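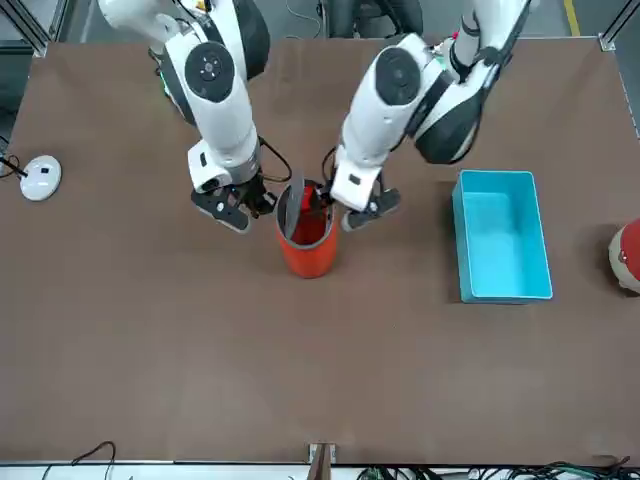 2 min read

The two arms at the Likham robotics lab share one table, and for most of last year they got in each other's way. The group has since changed how it teaches them, and a short report came out on August 22, 2025. We spoke to the engineer who runs the table and asked to be spared the maths.

The work goes by the name Mellcombe. It deals with tasks that need both grippers at one object, such as reaching into a cup that would tip over if it were not steadied. "One arm on its own is mostly a solved problem for us," the engineer says. "Put a second one in the same small space and each has to allow for the other all the time. A cup with tall sides is a good test, as there isn't much room at the rim."

The usual approach is to have a person steer both arms through a task many times and train a model on the recordings. The Likham group did that first, and collected 1000 recordings. The results were poor. "People steering the arms pause a lot. They move one hand, stop, look, then move the other. The model learned the pauses as well, and it would sit over the cup doing nothing."

Since December the recordings have been sorted before training. A script written with Taşdemir, a small software firm, marks the stretches where neither arm is moving and shortens them. Recordings in which the grippers touch each other are dropped. That left 362 for training, and the engineer admits it felt like a lot to throw away.

The model trained on the smaller set did better. In 338 test runs it finished the task in almost two thirds, where the earlier one had managed fewer than half. Most of the remaining failures come from the fingers closing too early, above the object they are meant to pick up.

Is it the sorting that helps, or only the shorter pauses? "We don't know yet. We changed 2 things at once, and we say so in the report. The next round separates them."

Some limits are plain enough. The cameras stay where they are, the table is always the same brown one, and the cup starts in much the same area each time. A partner lab in Rurnorgate has agreed to repeat the tests on its own arms, with different cups and trays. The engineer expects the score to drop there.

"I'd be suspicious if it didn't. Their lighting is different and their table is higher. What I want to see is whether the sorted set still comes out ahead of the full one."

The script will be shared once the Rurnorgate tests are finished. The recordings will follow later, including the ones that were left out.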